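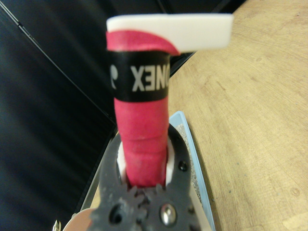 Hardware > Builds and Upgrades

Used office tower or build from scratch? (about $200 to spend)

tinfoilgecko
Hi all, longtime reader and I finally have a reason to post. My old desktop died last week (clicks on, fans spin, black screen, I've tried everything in the sticky) and I have about $200 to replace it. I play mostly older stuff plus one city builder that eats memory like crazy. I don't need anything pretty.

There's a surplus place over in Stedcombe selling off-lease office towers for $100. Quad core, 8 GB of RAM, spinning hard drive, Windows already on it. My thinking was to grab one, put in an SSD and hunt for a used low-profile graphics card with what's left. Or should I hold off and save for a real build? I can limp along on my laptop for a while but it gets so hot I can't keep my hand on it.

Posted 5 March 2022

mulchpile
Get the tower. I did pretty much this same thing with mine and it's still going. SSD first, before you even think about the card. You'll feel that every single time you turn it on.

RAMpage_dad
I'm going to be the grump here. Those office boxes look like a bargain until you open one up. The power supply is some odd shape, the motherboard has its own weird connector, and the case won't take a normal board if you ever want to swap it. Everything you put into it except the SSD and the card is stuck there. I'd wait, save up, and buy a case and power supply you can keep for years.

mulchpile
Wait for what, though? Have you looked at card prices lately? He could be waiting until June and still be looking at the same listings.

RAMpage_dad
Prices are coming down. Slowly, I'll give you that. And I didn't say wait for a card, I said buy parts you can carry forward. Case and power supply one month, board and chip after that.

mulchpile
And play on what in the meantime, the hand warmer?

tinfoilgecko
Ha, it really is a hand warmer. Okay, so I called the place. They have two sizes, a slim one and a regular mini tower, same price. Does it matter which one I get? The slim one would fit on my shelf better.

quietfan88
Mini tower!! Please, please get the mini tower. I bought the slim one for my kid and only half-height cards fit in it, and people want silly money for those because everybody with a slim box is fighting over the same few. The bigger case takes a regular card as long as it isn't too long and doesn't need its own power plug. Bring a tape measure with you and ask them to pop the side off. Any decent shop will.

Also ask whether the 8 GB is one stick or two. If it's one stick there's an open slot and you can add a matching one later for cheap, and your city builder will thank you.

solderburn
Agree with quietfan on the size. Small warning about the power supply: read the label on the actual unit before you pay for any card. Mine was a lot weaker than the one in the listing photos. A card that runs off the slot alone should be okay, anything with a plug on it, forget it.

RAMpage_dad
See, now we're bringing tape measures and reading labels to make a $100 box do what a normal case does out of the package.

solderburn
It takes two minutes, man.

RAMpage_dad
Fine. If you do go that way, at least do a clean install of Windows on the new SSD and don't clone the old drive. You don't know what's been living on there. The license should pick itself up once you're online.

mulchpile
That part I agree with, mark the calendar.

tinfoilgecko
Update! Drove over this morning and came home with the mini tower. It's one 8 GB stick with an empty slot next to it, so that's good news. The guy took the side off for me and let me measure, and the power supply label is lower than I hoped, so I'm sticking with cards that don't need a plug. SSD is in, Windows is going on right now. RAMpage, I did hear you, and if I get a couple of years out of this I'll do the proper build next.

Anybody have a card to suggest that's under 100 used? Or do I just run it on the built-in graphics for now and buy the memory first?

quietfan88
Memory first, then keep an eye on the for-sale section here. Stuff gets listed late at night and it goes fast.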